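Home | Events | Past Talks | Resources | Contact

Speaker Notes: Records Retention for Small Member Organizations
Sunham Regional Forum, September 2024
Reading time: 4 minutes
Print this page | E-mail this page

Opening

Welcome the audience on behalf of the Ellanix Institute. State that the session covers paper and electronic records and that legal advice is outside its scope. Handouts are on the side table. Questions will be taken at the end of each part.

Part 1. What counts as a record

A record is any document that shows a decision, a payment, an agreement or a duty carried out. Format does not matter. An e-mail approving a purchase is a record. A lunch invitation is not.

Refer to the Ornier survey, to which 279 member organizations replied. The most common difficulty reported was uncertainty over who may approve disposal. Pause here. Ask the audience to consider whether their own organization has put that authority in writing.

Part 2. The schedule

A retention schedule should fit on 2 pages. Longer schedules tend to be filed and forgotten. Each line needs 4 entries: the type of record, the office that holds it, the length of time it is kept, and the action taken when that time ends.

Explain the difference between a calendar period and a trigger period. A lease is kept for a set time after it ends, so the count cannot begin on the day it is signed. Members often get this wrong with staff files and insurance policies as well.

Mention the Yousafzai Building move. Boxes had been labeled by room number, and the rooms no longer existed after the remodeling. Sorting them took 3 months. Labels should carry the record type and the disposal date.

Part 3. Holds

When a claim or audit is expected, normal disposal stops for the records concerned. The hold must be issued in writing and must name the records. It remains in force until it is lifted in writing. Remind the audience that automatic deletion of e-mail must be suspended too.

Part 4. Deadlines

Disposal reviews should take place once a year. The Institute holds its own in December, when most offices are quieter.

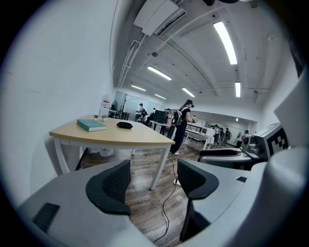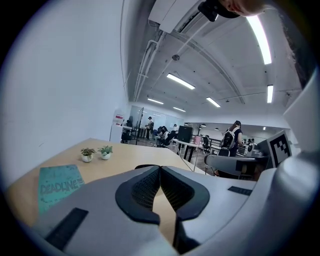
Offices that miss the review should not wait for the next one. A late review is entered in the log with the date on which it was done, and the following review returns to the usual month. Do not backdate entries. The disposal log itself is kept permanently.

Closing

Direct members to the model schedule in the Resources section. Requests for a review of a draft schedule should be sent to the Institute's records office, with the name of the organization in the subject line. Take final questions.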